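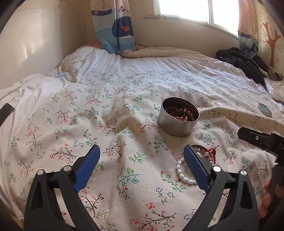

Prorurlow Student Project Report: Where Small Things Go
May
By E. Tendlow, second-year home studies

My project set out to learn why jewelry never stays where it is put. I chose my own collection as the test material, on the grounds that it was free and already in a mess. Sorting took place on the bed, since my desk was unavailable for reasons covered in my previous report. A round metal tin with its lid off held the brown and amber beads, and the bracelet of white oval beads lay on the cloth next to it with a dark red braided cord looped around it. A flowered bedcover, I can report, is a poor work surface. A small red bead on a cloth printed with red buds is a research problem of its own.

Method

I sorted everything into 4 groups: loose beads, bracelets, cords, and things I could not defend owning. Each group got a container and a paper label. I then used the system for 6 weeks and kept a log of every time something was put back in the wrong place.

Results

The log has 47 entries. Most involve cords, which tangle with whatever is nearest. The tins did best. A lid is a small nuisance, and I was too lazy to open one just to put the wrong thing inside.

The labels fell off in the second week. I did not replace them and saw no change in my behavior.

Limitations

There was one subject, and she knew she was being studied. My plan to log 100 entries was dropped when I got tidier, a setback I had not allowed for.

Next steps

Hooks for the cords.

Last updated: May
Contact: Prorurlow project office | © Prorurlow | Back to top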